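Unplanned Gripper Release During Block Sorting: Fault Report and Corrective Work

Miyuki Kubo
Supervisor: Toshiko Takeda
Jilldale Robotics Laboratory, 3 Feb 2025

Summary

During tabletop trials the two-finger gripper on arm B opened without a command and dropped the part it was carrying. The fault was traced to an intermittent break in the gripper signal cable where it passes the wrist clamp. This report covers the fault, the tests used to find it, the changes made and the points still open.

1. Background

The project uses one arm to pick toy building blocks from a table and place them in a target area. Control software was taken from the previous year's Mesunance project and changed only in the grasp planner. The gripper controller is a Handov unit. It receives a position command over a serial link and holds the last valid position until a new one arrives. If the link is lost for longer than 300 ms, the controller is meant to hold and raise an alarm. In our set-up it did neither.

2. The fault

The first release happened during a slow move across the table. The block fell from a low height and nothing was damaged. The arm carried on to the target area, opened an already open gripper and logged the pick as a success. Two more releases were seen the same afternoon, both with the wrist turned well past its normal working angle.

Trials were stopped after the third release. The log for that session held 2594 gripper messages, of which 39 failed the checksum. Most of the failed messages came in short bursts when the wrist joint was near its limit.

3. Tests

The power supply was checked first, under load, and stayed within its limits. The gripper was then driven on the bench with a spare cable for an hour. No messages failed. With the original cable refitted and the wrist swept slowly from end to end, the failures came back at the same angle on every sweep. Removing the outer sleeve showed a conductor broken inside its insulation at the edge of the clamp.

The missing alarm was a separate matter. The timeout action had been set to "return to default", and the default position was fully open. The setting came with the Mesunance files and had not been reviewed.

4. Corrective work

The cable was replaced and rerouted with a larger loop at the wrist. The clamp edge was covered. The timeout action was changed to "hold and alarm", and the arm program now stops when the alarm is raised. A software limit keeps the wrist 10 degrees short of the angle at which the cable was being pulled tight.

5. Repeat trials

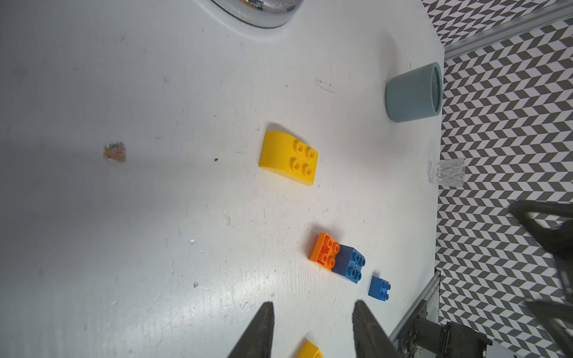 The repeat trials used the same pick and place program at reduced speed, with the view from the wrist camera recorded for comparison with the message log. What matters for safety is what lies within reach of a dropped part. Besides the yellow, orange and blue blocks, the table carried a ceramic cup and a small clear glass tumbler, the latter close to the right-hand edge. A block released over the glass could break it or knock it off. The risk assessment had treated all objects as equal, and a separate entry for breakable items has now been added.

No release was recorded in the repeat trials, and no message failed its checksum. The number of sweeps near the new wrist limit was small, so the result says little about long-term wear.

6. Open points

The success check still relies on the commanded gripper position. It should use the measured finger gap, which the controller already reports. Toshiko Takeda has asked for this to be done before full speed is allowed again.

The second arm has the same clamp and the same cable run. Its cable has not yet been opened for inspection. A replacement from Fujimoto is on order, and arm B's new routing will be copied when it is fitted.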